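第四讲　桌面：篮子、托盘，还有灯和植物放哪儿

上周拖堂了，对不起大家，这周的讲义我写得啰嗦一点，课上就少讲一点，剩下的时间留给你们动手。教室还是102，进门先把包放在墙边，别放桌上。（上次有人把包放桌上，然后我们整理的就变成了那个包，虽然也挺有意思的！）

先接着上次没讲完的地方说。上次说到抽屉，说到一半有同学问：那桌面呢？桌面能不能也按抽屉的办法来？我当时说可以，回家路上越想越觉得答得太快了。抽屉有四面墙，东西扔进去，再乱也乱在墙里头。桌面没有墙，东西会自己往外爬，今天爬一点明天爬一点，一周以后你吃饭就只剩一个碗的位置了。所以今天要讲的其实就是一件事：怎么在没有墙的地方给东西弄几道矮墙出来。

矮墙就是篮子和托盘。

一、篮子和托盘到底差在哪

很多人家里篮子和托盘是混着用的，我以前也是。我母亲那一辈更厉害，饼干盒的盖子就是托盘，饼干盒的身子就是篮子，一辈子没觉得缺过什么。可是一旦你认真想把桌面弄清爽，这两样东西的脾气就得分一分了。

篮子有深度。深度的意思是东西可以叠，可以竖，可以乱。你往篮子里放东西的时候手是松的，不用瞄准，一扔就进去了。坏处你们肯定都尝过：底下那一层永远看不见。我自己的厨房篮子底下翻出过两年前的奶酪刨子，我早就又买了一个新的。

托盘浅。浅的意思是所有东西都摊在你眼前，一样都藏不住，拿的时候也不用翻。坏处是它不容人，多放一样就开始挤，再多放一样就掉出来。我觉得这个坏处有时候是好处，等会儿说。

所以我的分法很粗，你们可以记一下：

常换的、形状乱七八糟的、扔进去就行的，用篮子。
每天都要拿的、希望一眼看到的、数量差不多固定的，用托盘。
拿不准的先放托盘，托盘放不下了再说。

为什么拿不准先放托盘？你把一堆拿不准的东西放进篮子里，它们就安顿下来了，再也没人去问它们。放托盘里它们碍眼，你隔天就会忍不住处理掉。我试过很多回了，这一条在我家里特别灵，在我妹妹家里不灵，她什么都不碍眼。

还有网眼篮和实底篮的区别，上次课间有人问我，我顺便写在这里。侧面有网眼的塑料篮，轻，透气，放刚收进来的蔬菜、晾过的夹子、洗完的小玩具都合适，脏了拿到水龙头底下冲一冲就行。不合适的是细的东西，牙签、回形针、缝衣针，会从眼儿里探出头来扎你一下。布篮正好反过来，好看，摸着舒服，但凡沾了一点油就回不去了。藤编的和纸绳编的我个人很喜欢，可是会掉渣，放在饭桌上的话你得接受它掉渣。

二、颜色要不要统一

这个问题每一期都有人问，每一期我的回答都有点不一样，哈哈。

Clendov 那边做收纳陈列的 Yae Miyazaki 去年来给我们上过一次课，老学员应该记得她，讲得特别快，笔记根本来不及记。她的主张是同一类容器用同一个颜色，不同类的用不同颜色，颜色就是标签。比如篮子全是红的，托盘全是白的，那你对家里人喊一声“放红的里面”，连小孩都听得懂，连标签都省了。我觉得这个主张特别好，我后来在自己家用了，效果是真的好，尤其是对那些不爱看字的人。

但是！（我一定要写这个但是。）颜色当标签有个前提，就是一种颜色只管一件事。你要是红篮子里一会儿放遥控器一会儿放橘子，那喊“放红的里面”就等于没喊。我见过一家，红的蓝的绿的黄的买了一整套，摆出来像幼儿园的操场，主人很得意，我问她黄的放什么，她想了一会儿说：放黄的。

如果你只打算买一种颜色，那就别指望颜色帮你分类了，靠位置来分。三个一模一样的篮子摆在桌子的三个地方，左边那个、中间那个、右边那个，各管各的，家里人一样能记住。人对位置的记忆比我们以为的要好得多，你闭着眼都能摸到自己家的电灯开关，对吧？篮子也是一样，前提是你别老挪它。

白的和浅色的托盘还有一个好处，脏了看得见。黑的托盘脏了看不见，所以黑的我建议放那些本来就不太讲究的：钥匙、充电线、出门要带的零碎。浅的留给吃的和跟吃的有关的。这个纯粹是我的习惯，你们反着来也没关系，只要自己说得出道理。

三、动手之前先做的三件小事

好，下面是今天练习要用到的部分，请大家在动手前一定看完，上次有两组没看完就开始了，最后时间全花在返工上。

第一件，把桌面擦一遍。对，先擦。很多人觉得应该收完再擦，我以前也这么觉得。后来发现收完以后人就累了，擦的时候是绕着东西擦的，绕一圈，篮子底下那块永远是黏的。所以现在我都是先把所有东西端到旁边的椅子上，桌子光着，擦，等它干，然后再一样一样请回来。木头桌面尤其要等它干，不然托盘底下会闷出印子来，我家那张桌子上现在还有一个长方形的，擦不掉了，来过我家的同学都见过。

第二件，决定这张桌子是干什么的。听起来像废话，可是你们回去问问家里人，十有八九每个人说的不一样。有人说吃饭，有人说写作业，有人说放快递。都对，可是你要排一个先后。排在第一的那件事，它需要的空地要先留出来，剩下的地方才轮到篮子和托盘。顺序反过来的话，你会得到一张收得很漂亮、但是没法吃饭的饭桌。

Zdzisław Lis（就是坐最后一排、每次都带自己的坐垫来的那位）上次分享他家的做法，我觉得值得写进讲义里。他们家是把吃饭的位置用餐垫先铺出来，铺好以后在餐垫外面放篮子，放完再把餐垫收走。他说刚开始老婆笑他，像在画停车位。可是你想，就是得画停车位呀！画完了才知道哪里能停哪里不能停。

第三件，量一下你伸手能够到多远。坐在你平时坐的位置上，背靠着椅背，胳膊自然伸出去，手指尖到的地方就是你的第一圈。站起来或者往前趴着才够得到的，是第二圈。第一圈放托盘，第二圈放篮子。你天天要拿的东西在第一圈，隔几天拿一次的在第二圈，再远的地方就留给不用拿的东西，比如灯，比如植物。

讲到这里应该能看出来了，灯和植物在我这里是占最远的角落的。下一节专门讲。

四、灯和植物

每一次我讲到桌面收纳，都有人以为我要说把灯和植物拿走。没有！我最怕那种收得像样板间一样的桌子，什么都没有，一坐下来心里发慌，连笔都不敢拿出来。一盏灯一盆小植物，桌子才像是有人住的。

不过这两样东西有几个地方要注意。

灯的底座比你想的小，灯罩比你想的大。我们摆东西的时候眼睛看的是底座，心里想，哦，才占这么一点点地方，旁边还能塞个篮子。塞是能塞进去，可是你伸手去篮子里拿东西的时候，手背会碰到灯罩。碰一次两次没事，布灯罩碰多了就歪，歪了你就会去扶，扶来扶去就扶脏了。所以灯旁边的篮子，最好放那种不用天天拿的东西，或者干脆让篮子稍稍往外让一点，手进出的那一侧空出来。

还有就是坐着看和站着看灯是两码事。站着的时候你从上面能看到灯罩里面，灯泡、积灰，全看得见。坐着什么都看不见，所以大家都想不起来清灯罩。我的办法是擦桌子的时候站着擦，站着就看见了。

植物呢，首先是浇水。盆底下漏不漏水，你自己最清楚。编的那种套盆很好看，可是它自己不管接水，里面要有个内胆或者小碟子，不然水就顺着流到桌面上去了。木头桌面配编织套盆的同学请特别注意这一条，我吃过亏的！浇水的时候整盆端到水池去浇，沥一沥再端回来，麻烦是麻烦一点，比擦不掉的印子强。

然后是叶子会长。买的时候圆圆一团，刚好，过两个月就往旁边的篮子里伸了。你每次从篮子里拿东西都要拨开叶子，拨着拨着你就不爱用那个篮子了，它就变成了一个放死东西的篮子。所以植物旁边的篮子要留一指宽的缝，或者你勤快一点，常剪一剪。

灯和植物能不能放一起？能，我就喜欢它们挨着放，站在同一侧，剩下一大片桌面就整整齐齐地空出来给别的用。分散着放，左边一个灯右边一盆花，看着对称，可是桌面被它们拆成了两块，哪一块都不够大。当然啦，你家桌子要是特别长，随便你怎么放。

五、一张桌子从头收到尾

这一节我就照着自己收的顺序写，你们练习的时候可以跟着走，也可以自己改。

先是把所有东西分成三堆。一堆是住在桌上的，一堆是路过桌子的，一堆是根本不该来的。住在桌上的就是灯、植物，还有你排在第一的那件事需要的东西。路过桌子的就是那些会来也会走的：信，买菜小票，孩子的手工，别人还回来的饭盒。不该来的我就不举例了，大家脸上的表情已经告诉我了。

不该来的那堆，马上送走。注意是送走，先不收拾。你要是拿起一把螺丝刀就顺路去把工具箱也整理了，今天这张桌子就收不完了。送到它该去的那个房间的门口，放下，回来。

然后把住在桌上的请回来，灯先回来，植物再回来，都往角落和后边站。

接着放空的篮子和空的托盘。空的！我强调很多次了，先把空容器摆好，站远两步看一看，坐下来伸手试一试，觉得顺手了再往里放东西。装满了再挪，你就懒得挪了，人就是这样，装满的篮子搬一次要下很大决心。空着的时候挪三次五次都不累。

摆空容器的时候还有一个小讲究，后面放高的，前面放矮的。篮子高就靠后，托盘矮就靠前，手从前面伸过去先经过托盘，再到篮子，中间不会撞到什么。反过来放的话，每次拿托盘里的东西都要翻过一道篮子墙，三天以后那个托盘就没人用了。

容器和容器之间不要贴死，留一点点缝，手指能插进去拎得起来就行。贴死了确实看着整齐，可是你拎这一个，旁边那一个会跟着动，动着动着就全歪了。我有个老学员叫 Hatsue Aoki，她喜欢托盘稍微斜着放一个，别的都正正的。我一开始看着浑身难受，后来问她，她说斜的那个是今天要处理的，正过来就表示处理完了。哎，我觉得这个太聪明了！我后来也偷学了，用来放要寄的信。

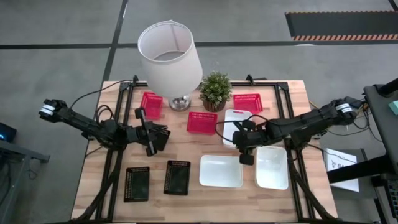 容器摆顺了以后就可以往里放东西了，放的时候有个先后：先放托盘，后放篮子。托盘浅，装不了多少，你会被迫先挑最要紧的那几样。剩下的再去篮子里。要是先放篮子，你会一股脑全扔进去，托盘最后空着，看着很清爽，可是每天要用的东西全埋在篮子底下了。

如果是厨房里的桌子，或者饭桌兼着备菜的，那砧板也要算一个位置。砧板这个东西很尴尬，竖着收最省地方，可是你一天要用好几回的话，竖着收就等于一天要搬好几回。我的看法是，用得勤的那一块就让它平躺在桌上，带提手孔的最方便，手指一勾就起来了。平躺的砧板前面放一两个浅盘，切好的直接拨过去，这一段距离越短越好。篮子离它远一点，不然菜叶子会飞进去。

生的和熟的要分开的话，请用看得出不一样的盘子，别指望自己记得住左边是生的右边是熟的。忙起来谁都记不住。

放完东西以后，每个篮子只做一个检查：随便挑一样最底下的，伸手去拿，看看要不要把别的先搬出来。要搬，就说明太满了，或者放错了容器。别跟自己讲情面，太满了就是太满了，拿几样出来，放到那个斜着的托盘里去，明天再说。

托盘的检查更简单，端起来，走三步，放下。有东西滚出来就是太多了。

六、几个常见的问题

这些都是往期作业里大家写给我的，我挑了几个反复出现的来答。

问得最多的是：篮子要不要贴标签？我的意见是，头两个星期贴，两个星期以后撕掉。贴着是为了让家里人养成习惯，一直贴着大家反而不看了。用美纹纸胶带贴，撕起来干净。网眼篮贴不牢的，拿绳子穿一个小纸牌也行。

还有同学写，家里人就是不往篮子里放，怎么办。我先问一句，那个篮子离他放东西的地方有多远？如果他一进门就把钥匙甩在桌子的左前角，那你就把盘子放到左前角去，别放在你觉得好看的地方。让盘子去找钥匙。Zübeyde Karaca 的先生就是这样，她试了好几个位置，最后把盘子放在他甩钥匙的落点上，第二天钥匙就自己进盘子了。她在群里发的那条消息我笑了很久。

再有一个：要买多少个容器？我的答案一直是先不要买。家里的鞋盒、点心盒、旧烤盘，先拿来试两个星期，位置和大小都稳定了再去买。Braltari 那种成套的很便宜，我知道，我也心动过，可是成套的意思就是里面总有两个你用不上的尺寸，用不上的你又舍不得扔，最后要再买一个大篮子来装小篮子。

有人问深一点的篮子多深算太深。桌面上用的，我个人是手掌竖着放进去，指尖碰到底、手腕还露在外面，就刚刚好。再深就该放到架子上或者地上去了。

还有一位同学没写名字，问桌子太大怎么办，说桌子宽得中间那块谁都够不着。羡慕！中间够不着的地方就放一盘大家都要用的东西，整盘能端走的那种，谁要谁端过去，用完端回来。或者就空着，空着也很好，晚上可以摊开来叠衣服。

最后一个，孩子的东西能不能和大人的放一个篮子。能是能，不过你很快就会在找眼镜的时候摸到一块橡皮泥。

七、今天的练习

两个人一组，每组一张桌子，时间是30分钟，我会看表的。

每组先商量好这张桌子排第一的事情是什么，写在纸条上，扣过来放在桌边，收完了再翻开给别的组看，让别组猜。猜得出来就说明摆对了。上一期有一组写的是“包饺子”，摆出来一看真的就是包饺子的桌子，连面粉往哪儿撒都留好了，那一组我印象特别深。

然后按第五节的顺序来：先送走不该来的，再请灯和植物，再摆空容器，再放东西，最后检查。摆空容器这一步我会挨桌来看，请等我看过再往里放。

收的过程中两个人轮流，一个人动手，一个人坐着。坐着的那位负责伸手，够不到就说够不到，不许站起来，也不许客气。过一半时间以后交换。左撇子和右撇子一组的最有意思，你们会发现同一张桌子，两个人的第一圈差得很远，那就得商量，商量的过程也请记下来。

收完以后不要拍照，先用一用。假装吃个饭，假装写封信，假装有人来了你要给他倒杯水。用完再看，有没有哪个篮子一次都没碰过？有没有哪个托盘碍了三次事？没碰过的挪远，碍事的挪开，再用一遍。

用具都在教室后面的架子上，Masaru Kobori 这周帮我看着架子，要什么跟他说，用完请擦干净放回原来那一格。网眼篮的眼儿里容易卡纸屑，还回来之前对着光看一眼。

八、回家作业

选家里的一张桌子，饭桌、书桌、茶几都可以，灶台边上那一块也算。不要选全家最乱的那一张！选第二乱的。最乱的那张通常牵扯到好几个人，一周收不完，收到一半吵起来，作业也交不上来。

画一张从上往下看的草图，不用好看，长方形是桌子，小长方形是篮子和托盘，圆圈是灯和植物就行。容器里写它管什么。然后放到墙上，过一个星期，用另一种颜色的笔把实际的样子画在同一张图上。哪个容器挪了，往哪边挪的，里面多了什么少了什么，都画出来。

重点不在于你摆得怎么样，我想看的是那一个星期里它自己变成了什么样。它往哪边变，往往就是它想待的地方，下一讲我们就从这些挪动说起。

图下面写几句话，写你这周最常伸手去拿的是哪一个，最不想碰的是哪一个。写“都挺好的”的我会退回来。家里有人有意见的，把他的原话也抄上来，越不客气越有用，匿名就行。

星期六早上之前交给我，纸的放在102门口的盒子里，电子的发群里也行。上次有三位把图画在购物小票的背面，我都收了，但是麻烦下次找一张大一点的纸，小票上的字我要拿放大镜看。

下一讲讲架子，请带一把卷尺来。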